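Fumiko Kubo
Jul 11, 2026

1/ Re-sorting the cutlery drawer. Tray out on the table first, because doing this bent over an open drawer is how forks end up in with the teaspoons.
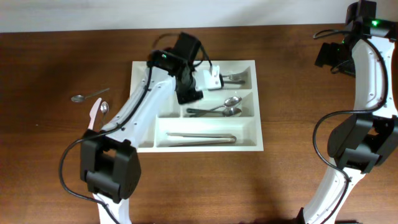

2/ Layout rule: assign compartments by length, then by frequency of use. The long one across the bottom goes to serving pieces and the bread knife. Forks get one of the short ones, all tines the same way.

3/ Measure the drawer inside, front to back, at both sides. Mine is 5 mm shorter on the left. The tray still fits - barely.

4/ Crumbs collect along the partition walls. Warm water, a drop of dish soap, an old toothbrush in the corners. Dry fully before loading. Stainless spots if it sits damp.

5/ Liner under the tray stops it sliding when the drawer shuts. Cut it about 5 mm undersize. Last one I cut was in December and it has held flat.

6/ Teaspoons next. I own too many.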